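Baston worktop, white

Home > Kitchens and utility > Worktops > Baston range

The Baston is our plain white worktop for utility rooms, craft rooms and small workshops. It is made to order in Horrocks' own joinery shop and supplied square-edged on all four sides, ready to go on legs or base units.
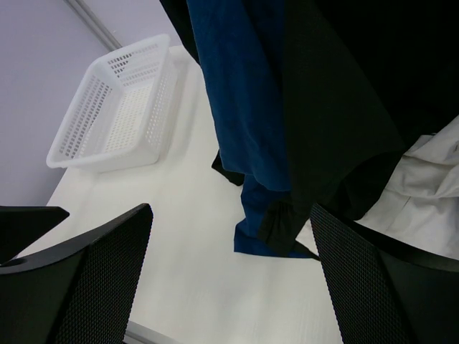
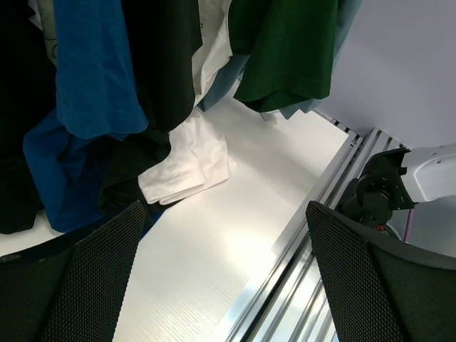
Standard depth is 600 mm. Lengths are cut to the nearest millimetre, up to 2,000 mm in one piece. For longer runs we supply two pieces and a jointing kit, which has to be ordered at the same time. Please give finished sizes and do not add anything for trimming.

Corners are square unless you ask for the 3 mm radius. Cut-outs for sinks and cable grommets can be done here if you send a drawing with the order. We work from the drawing only, so check your sink template against it first.

Legs are not included. The Drollo trestle and the Tellent fixed frame both fit, and the screws come with them. On base units, leave a small gap at the wall and seal it once the top is down.

Care
Wipe with a damp cloth and washing-up liquid. Avoid scouring pads and anything with bleach in it. Use a stand under irons and hot pans.

Delivery
Allow six weeks from the date we confirm your sizes. Orders placed in October usually take longer. Delivery is to the kerbside, and tops over 1,500 mm need two people to lift. Check for damage before signing.

Samples and questions
Samples are free, limited to three per address. For sizes and drawings, ask for Lefteris Ververidis in the workshop. For trade accounts, ask for Lorraine Gosling. Phones are answered until 4.30 pm.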